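Zultik Wrist View Kit - product page and method notes

Written by Sibel Altıntaş, who built the first one and still answers the support mail
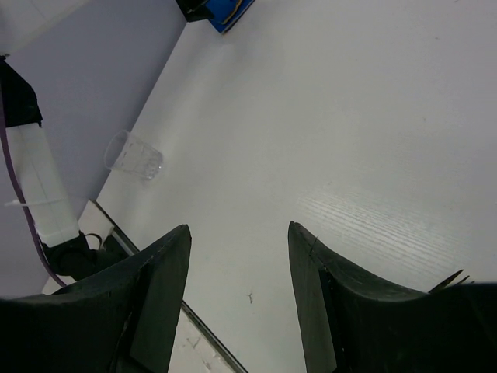 So, the short version of what you get for your money: a small wrist camera mount, a pair of gripper fingers with flat replaceable pads, and the training recipe we used for our tipped-cup result. The mount and fingers ship in a box. The recipe is a download, and you can have it even if you never buy the box (people ask me this every week, and yes, really, go ahead).

I want to spend most of this page on the recipe, as that's what most of you come here for.

What we were trying to find out

Clear cups are a pain. Depth cameras see straight through them, and an overhead camera mostly sees the table. A cup standing up at least gives you a round rim to look for. Put it on its side on a white table and you're down to a few thin grey lines and some reflections. Güven Oral, who wrote most of our training code, had a hunch that a policy fed only by the wrist camera could still do the job if it was allowed to move in and look again before choosing a grasp. I thought he was wrong, and I said so in front of everybody.

The task is simple to say: one arm, one clear plastic cup lying on its side, pick it up and stand it on its base. The second arm stays parked. We score a try as good if the cup is standing and the fingers are clear of it when the timer runs out. The timer is set to 30 seconds.

How the method works

We call it look-twice. The policy takes a first view from high up and guesses which way the cup's open end is pointing. It doesn't grasp on that guess. It moves the wrist to a second spot picked to make the guess easy to prove wrong, usually lower and off to one side, and takes another view. If the two guesses agree, it goes in. If they don't, it backs up and starts over.

That second viewpoint is the whole trick. Our early version picked it at random and was only a little better than having no second look at all. Uzma Sandhu suggested training a small scoring network to rank viewpoints by how much they'd split the two most likely answers, and that got us out of the hole.

We trained on 500 demonstrations, all driven by hand on the same kind of table. White top, bright even light, no background cloth. You can make this task a lot easier with a dark mat, and if your job allows it, please just use a dark mat! We kept the white table for the study because that's what our customers have.

What we got

We ran 100 trials with look-twice and 100 with the same network taking a single view. Look-twice stood the cup up 79 times. Single view managed 58. So that's 21 more cups out of the same number of tries - and I had to buy Güven lunch.

The misses are more interesting to me than the wins. Most of them were cups lying close to the edge of the table, where the best second viewpoint would put the wrist out past the edge and our safety limits said no. The policy then settled for a worse view and got the direction wrong. A smaller bunch were plain squeezes, where the direction was right and the fingers closed too hard on a thin wall. We haven't fixed those. Halima Okeke is working on a softer pad for it, and I'll post here when there's something to sell.

I should also say what we didn't test. One cup shape, slightly tapered, no handle. No glass. No liquid. No clutter on the table beyond the odd crumb. If you run it on wine glasses, write and tell me how it went, but don't send me the bill.

What's in the box

Wrist mount for one small camera, with two sets of screws
Pair of dark angled fingers with pointed tips
Spare flat inner pads
Printed calibration card
Bag of zip ties

No camera is included. The mount takes most small board cameras, and there's a drawing on the downloads page so you can check yours before you order.

Notes on fitting

The fingers are meant to be in view. A few people have tilted the camera up to get them out of the picture, thinking they were wasting pixels, and then found their grasps got worse. The policy uses the fingertips as a reference for where the gripper is, so leave them in the bottom corners with the gap open to the table between them.

They'll scuff. Ours picked up scratches early on and it made no difference that we could measure. The pads are another story, so swap those when they start to shine.

Route your cables before you calibrate. I've done it the other way more than once and had to start again each time. Leave some slack at the joints, run the arm through its full reach by hand, and only then tighten the ties.

If you've got two arms on one table, the parked one will show up in the wrist view now and then. Keep it parked in the same pose you used for the demonstrations, at least for your first runs. Hülya Öztürkmen tried moving it halfway through a test set and the direction guesses got noticeably shakier, which tells me our training data was too tidy. The next data release will have the parked arm in lots of different poses.

Works with

The mount bolts straight onto the Bovton two-finger gripper. For the Wolludell you need the adapter plate, sold separately. We had a Urbonaitė gripper in for a while and the fingers fit fine, but the camera sat too close to the wrist and the tips filled too much of the view. I wouldn't buy it for that one yet.

Ordering and downloads

Kits are built in small batches and the next batch goes out in November. If the button says waitlist, join it, we do work through it in order. The recipe, the trained weights and the full trial log (misses included) are on the downloads tab. Questions about the training code go to Güven. Questions about screws go to me.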